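# Chapter 2: Comparing Grippers by Hand

Before you bolt a gripper to an arm, hold one. You will learn more from a morning of picking things up than from any data sheet, and it's great fun too!

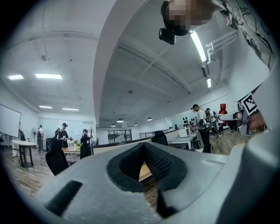 *Fig. 2.1 A hand-held gripper in use in an open-plan office. The square marker is mounted on a bracket.*

In this chapter we compare two fingertip designs, the Kurnelier and the Pant. Each gets 100 tries at the same small set of objects, and a grasp only counts if the object is still held when you reach the far side of the table. Agnes Backlund, who devised the exercise, sets the pass mark at 80 - a tougher target than it sounds.
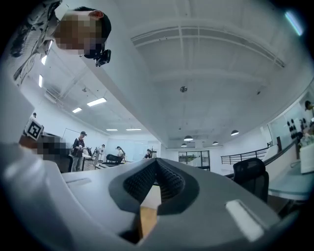
Small blocks make a fine first object. Their flat sides show you at once how a pad bends and where it stops bending, and a slight change of angle can turn a firm hold into a wobbly one. Try both - slowly at first - and write down every miss, with the angle of your wrist beside it.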